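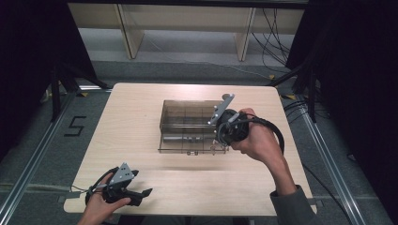

Storage and Sorting at Home, Session 5: The Divided Box
Handout for the evening group, Campbell Room
Tutor: Irén Kocsis

Welcome back! I have been looking forward to this session since May, because dividers are my favorite topic in the whole course. Last time we did open trays and baskets. Now we get to boxes with walls inside them, and they behave very differently once you start filling them.

1. Why tinted plastic?

Clear boxes show everything, and after a month on a shelf "everything" can look like a lot. A smoky brown box softens all that. You can still tell a long gray thing from a short one through the side, so you don't lose the use of being able to see in, but the shelf looks calmer. I love these next to pale wood. Try one on a light wood-grain table at home before you settle on a color for the whole room.

Dark tints have one drawback: small dark objects vanish in them. Black hair ties, black screws, black pen caps. Put those in something lighter.

2. Measuring

Measure the longest item first, then the box (inside, please, and at the bottom, as many boxes narrow toward the base). Sheldon Kowalchuk brought in a lovely box last term that was 27 cm across the top, and his knitting needles fit at the rim and nowhere else!

Long round things such as rods, tubes and rolled paper go in lying down, parallel to the long side. If one rolls when you slide the box, it needs a narrower lane or a folded cloth beside it.

3. Open top or lid?

Open top for anything you reach for daily. Lid for anything that sits longer than a season. If the box has little hinges or clips, open and close them a few times before you buy. Small clear ones can be brittle, and a box with a broken clip is still a perfectly good open box, so don't throw it out.

4. Filling order

Start with the biggest piece, along one side.
Next come the things used with it.
Small loose items go in last, in the smallest section.
Leave one section empty for a week. You'll find out what it's for!

5. Practice for next time

Pick one drawer. Empty it onto a table, on a cloth if the top scratches easily, and group what you find before you go near a box. Then sketch the divider layout on paper and bring the sketch. Rough is fine, I can read anything.

Bring a tape measure too. The room has 13 and they wander off.

Reading: Hodow, Boxes and Their Uses, pages 69 and following. The chapter on labels can wait.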